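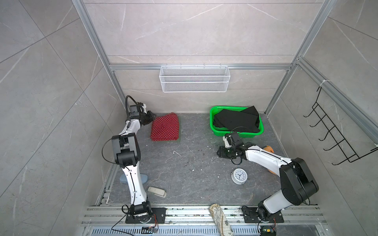

About Lirkow

Lirkow sells things that hang on other things. Wire baskets, hook racks, rails, and the small hooks that clip a basket over a rail and keep it out of the soup. Ramesh Kaushik started the shop with 52 baskets and one wall to put them on. Ayten Şimşekoğlu joined that February and asked, fairly, where the hooks were.

We now list 1,071 items, most of them white or black. White mesh suits gray tile and marble veining, in our opinion. Black hooks suit people who own a lot of ladles.

Returns are accepted for 30 days. Zip ties are free with any rack, and yes, we use them at home too.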